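**Flomar shares: hold or sell before the October results?**

**pennywise55** | 25 Jun 2018

I bought 460 shares in Flomar when it listed and added more after the Ernel deal. My average cost is 1484p and I'm now down on the lot. The dividend was held in the last statement but there was no word on next year. I'm thinking of selling half. Anyone else still in?

**quayside**

Still in. The Ernel business makes money and the debt is fixed until well after the October results. Selling half usually means you can't decide.

**pennywise55**

Maybe so. It's the biggest holding in my ISA by a distance, and that bothers me more than the price does.
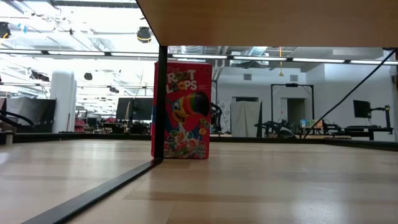
The other thing is the Poltport contract. If it isn't renewed I can't see how they cover the dividend out of cash. The annual report gives it one paragraph and no figures.

**De_Minimis**

> I can't see how they cover the dividend out of cash

They can't. Look at the cash flow statement, not the adjusted earnings. I sold in the spring and put the money in De Smet, which yields less but pays it from what it earns.

**quayside**

De Smet is on a far higher multiple and hasn't grown sales for years. I wouldn't call that safer. Poltport has renewed every time so far.

**De_Minimis**

At a lower price each time. Read the notes.

**tallow8**

If one share is big enough to bother you, cut it to a size that doesn't. You can do that whatever you think of Poltport. Check your dealing fee first, mine charges per trade so I'd do it in one go.

**pennywise55**

Fee is flat, so one go it is. Will probably sell half this week and keep the rest until the results.

**quayside**

Fair enough. I'm holding mine.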